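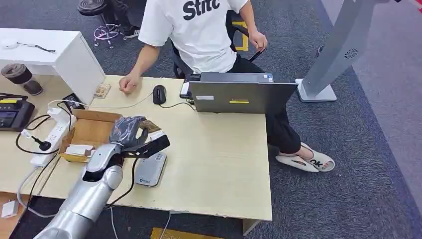 The arm holding a flat black object beside an open cardboard box, with a colleague seated across the desk.

Shared Workspace Practice, progress report to the Primgate fund, September 2018
Prepared by Naledi Xaba, Stullau

We have a working draft! The rules for people and arms sharing one desk now run to seven pages, and the teams at Maddocks and Ditier have both started using them.

The biggest change since January is the approach rule. Anyone sitting within reach of an arm agrees on a stop word with the operator before power goes on, and the operator keeps a hand near the stop button for the whole run. Ok-hee Maeng wrote the first version and tested the wording on 20 new starters, who picked it up faster than we dared hope.

We have logged 949 supervised runs under the draft. The log sheet fits on one side of paper now (a great relief to everyone) and takes 30 seconds to fill in.

Still open: cable routing, and what may stay on the desk during a run. Maddocks wants a strict list and Ditier would like the operator to decide. We'll try both, and the results will go into the next report along with the training cards.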